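Looking for a weekend helper at Zullura, my little secondhand and mail-order home goods shop

Hi! I run Zullura out of the ground floor of my house, and I've reached the point where I can't keep up (good problem, I know). I need one person for 2 shifts a week, starting right away, mostly packing orders, answering emails and keeping the shelves from swallowing us both.

You don't need shop experience. I'd love someone who writes a friendly email, can lift 24 pounds and doesn't mind a radio going. If you've sold things online yourself, even better! August was wild and the holidays will be worse, so please be free through the end of December.

Pay is $65 a shift plus lunch, and I do cook. You also get first pick of the blankets before they're listed, which is how I ended up with far too many of them.

To apply, send me a few lines about yourself and the best thing you ever bought used. No resume needed. I'm reading everything that comes in by October 5, 2023, and I'll write back either way.

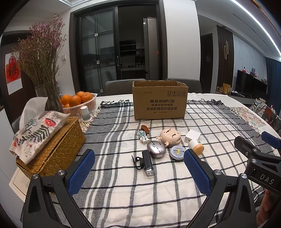

Plaid blanket with fringe, black, white and gray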